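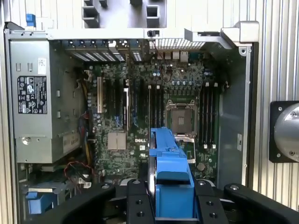
An opened desktop workstation with its side panel off, showing the Dell motherboard, the power supply and a blue drive carrier.

Rorkar Opens the Closet Door: Office-Moving Firm Launches Arketo, a Clear-Out Service for Rooms Everyone Has Been Avoiding

Service begins in May for businesses in Trestham and surrounding towns

TRESTHAM - Rorkar, the office-moving company that has been carrying other people's filing cabinets down other people's stairs since 2000, today announced Arketo, a storage room clear-out service for small and mid-sized offices. Arketo sorts, labels, lists and removes the contents of back rooms, supply closets, under-stair cupboards and the space behind the copier that someone once called "temporary overflow."

The service is available on its own. Customers do not have to be moving, thinking about moving, or arguing with their landlord.

"We have always done this work, we just never charged for it properly," said Jacqueline Brunet, founder of Rorkar. "A client books us for a four-hour move. At hour three someone opens a door we haven't been shown, and it is full to the ceiling, and they look at us as though we put it there."

What the crews found

Before setting prices, Rorkar went back through the job sheets from 167 office moves and wrote down what had come out of the storage rooms. The company makes no claim that this is research. It is a stack of carbon copies, several with coffee on them, read at a folding table over the course of a slow month.

In 145 of those offices, crews found at least one set of keys that fit no lock on the premises. Most clients asked for the keys to be moved to the new office anyway, and Rorkar moved them.

The job sheets also recorded 503 power adapters packed separately from whatever they once powered. Crews report that adapters are usually stored in a box marked "CABLES," while cables are usually stored in a box marked "MISC." Boxes marked "MISC 2" were found to contain holiday decorations, with one exception, which contained a fondue set and the minutes of a meeting.

Other regular finds included letterhead with a previous address, letterhead with the address before that, a fax machine still plugged in, promotional umbrellas, a wheeled easel missing one wheel, and framed certificates for former employees of the month. Whiteboards were common. Many still had writing on them under a note asking that they not be erased, and the crews have never erased one.

How it works

An Arketo job takes place in two visits. On the first, a two-person crew measures the room, opens everything that can be opened without a locksmith, and makes a written list. The list is plain: item, condition, where it was found. The crew does not offer opinions on the list, although customers who ask for opinions in the hallway will get them.

The customer then has ten working days to mark each line with one of four letters - K for keep, S for sell, G for give away, R for recycle. A fifth letter, A for "ask Denise," was tried in early testing and dropped. Every office had a Denise, under one name or another, and she had not been told.

On the second visit the crew does what the letters say. Items to be kept are put back on shelves in labeled boxes, with the labels facing out. Everything else leaves the building by the end of the day, including anything that has been sitting on the loading dock since the last time somebody tried this.

Old paperwork is handled separately. Rorkar will box and label files by year, but the decision to shred stays with the customer, who must sign for it. The company learned this from an accounting practice in its third year of business and would prefer not to go into it further.

Computers and other equipment

Electronics get their own page on the list. Offices tend to keep old machines longer than anything else in the room, chairs included, on the theory that there may be something on them. The theory is often correct, and it is the reason many of them are still there.
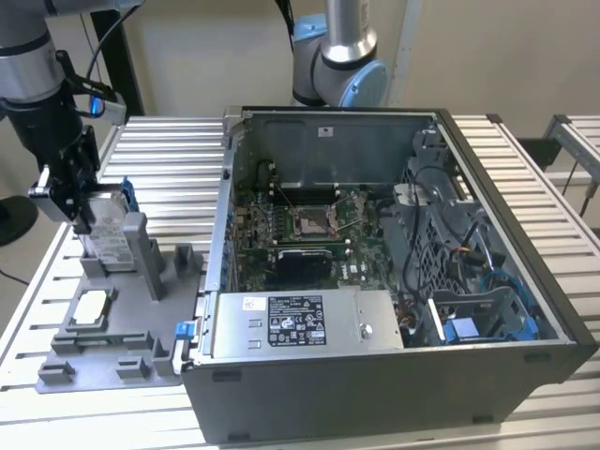 Under Arketo, each machine is tagged with the customer's name and a line number, and no equipment marked S, G or R leaves the building until the customer has confirmed in writing what should happen to the drives. Customers may remove drives themselves, have their own IT support do it, or ask Rorkar to arrange it with a recycler. Customers who cannot remember who their IT support is are given until the second visit to find out.

Monitors, printers and telephones are listed by type. Keyboards are listed by the box. Ink and toner are listed only if the customer still owns a printer that takes them, which has happened, though crews speak of it with some surprise.

A trial run at the Skjelbred Building

Rorkar tested the service over the winter with tenants of the Skjelbred Building, a five-story block in downtown Trestham with small offices, narrow elevators and a basement level divided into wire storage cages. Each tenant is assigned one cage. By the time the crew arrived, several tenants were using two, and one cage was being used by a dental practice that had moved out and was, it emerged by phone, under the impression that it had been storing its things somewhere else.

The trial cleared almost 2000 cubic feet of basement. Tenants were invited to a short walk-through afterward and most came down to look, some of them for the first time. One firm got back a conference table it had replaced twice.

"They were very pleased with the empty space," said Brunet. "They stood around in it. Then a man asked me if anyone would mind if he left a few boxes there until spring, and I had to go and sit in the van."

In response to the trial, Rorkar added a yearly return visit to the Arketo price list. The return visit is optional. The company recommends it in the same tone a dentist uses about floss.

Pricing and availability

Arketo is priced by the size of the room, not the number of items in it, following an early quote that was based on item count and took longer to add up than the job took to do. Closets start at a flat rate. Basements, attics and anything with a padlock are quoted after the first visit. The written list is included and belongs to the customer whether or not a second visit is booked.

Bookings open at 9 a.m. on the first working morning in May. Jobs can be scheduled before or after business hours for offices that would like the work done without the whole staff gathering in the doorway to claim things. Rorkar notes that this is the single most common cause of delay, followed by parking.

The service does not cover refrigerators that have been unplugged with the door closed. Those may be discussed by phone.

About Rorkar

Rorkar is an office-moving and storage company based in Trestham. Founded in 2000 with one van and a piano dolly, it now runs a small fleet of vans and the same piano dolly. The company moves offices, shops, clinics and studios, and has moved its own headquarters once, a job that ran two days over and involved a closet.

Media contact

Jacqueline Brunet, Rorkar, Trestham. Phone calls are best before 7 a.m. or after 4 p.m., when the vans are in. Copies of the storage room tally are available on request and may be reprinted with credit.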